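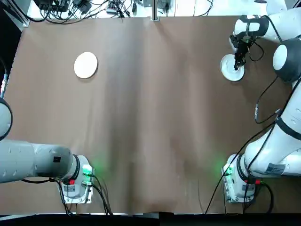 Project Report: Ear Wiggling and Other Voluntary Ear Movement Among Students at Bindmont

Submitted by: Sizwe Mnguni
Supervisor: Blagoje Papadopoulos
Date of submission: 5/25/19

1. Background

Most people have heard that only a few of us can wiggle our ears. The claim appears in quiz books and on lists of odd facts about the body, usually with a percentage attached and no source given. The percentages vary a good deal from one list to the next. This project was designed to find out how common the ability is in one group of students, and whether those who have it share any other trait that can be asked about in a short survey.

Three small muscles attach to the outside of each ear. In many other mammals, such as cats and horses, similar muscles turn the ear toward a sound. In humans they are weak, and most people never learn to use them on purpose. It has often been said that ear wiggling is inherited in a simple way, like a switch that is either on or off. Family studies do not give much support to this view, and practice may also play a part.

2. Questions

The project set out to answer two questions. First, what share of students report that they can move at least one ear without touching it? Second, are students who report the ability more likely to say that a parent, brother or sister also has it?

A third question, on whether left-side or right-side movement is more common, was dropped before the survey opened. Students in the trial group often could not say which ear had moved without a mirror.

3. Method

A one-page survey was given to 900 students during March. It was handed out in the Butstead building and in the Buthelezi residence hall, and was collected at the same desks. Names were not recorded. Students under 18 were not asked to take part.

The survey asked whether the student could move either ear, whether the student had ever practiced, and whether any close relative had the ability. It also asked about raising one eyebrow and rolling the tongue, so that the purpose of the survey would not be obvious from the first line.

Students who answered "yes" to the first item were invited to a short check, in which an observer stood to one side and watched for movement while the student kept the jaw still. Attendance was voluntary. The check was added on the advice of Mr. Papadopoulos, who pointed out that movement of the scalp or jaw is easily mistaken for movement of the ear.

4. Results

A total of 810 completed surveys were returned, a response rate of 90 percent. Students who said they could move at least one ear were a clear minority. Those who could move both ears together outnumbered those who could move only one.

Students with the ability were more likely than others to name a close relative who had it. However, many of them had no such relative, and a number of students without the ability named a parent who had it. These answers do not fit a simple pattern of inheritance.

Practice was reported by more students than expected. Several wrote in the margin that they had learned in front of a mirror as children, often after seeing an older relative do it. This makes the family answers harder to read, as a child who sees the trick at home has both a reason to try it and someone to copy.

At the voluntary check, most students showed clear movement. A few showed only movement of the scalp. Their survey answers were left unchanged, as the same check had not been made on the students who answered "no."

5. Limits of the Study

The survey relied on what students said about themselves and their families. Some may never have tried to move their ears, and others may not know whether a parent can do so. Turnout at the check was low and uneven between the two sites. The group was also close in age, and the results should not be applied to the general public.

6. Further Work

A second survey using the same form is proposed for the Lamia campus, which has 1,569 enrolled students. It is recommended that the form include a "never tried" box, and that the check be offered to students who answer "no" as well. A short training trial, with daily practice in front of a mirror, would also be useful.

7. Materials

Blank copies of the survey and the instructions for observers are held in the department office and may be borrowed on request. Completed forms will be kept until the project has been graded and will then be shredded.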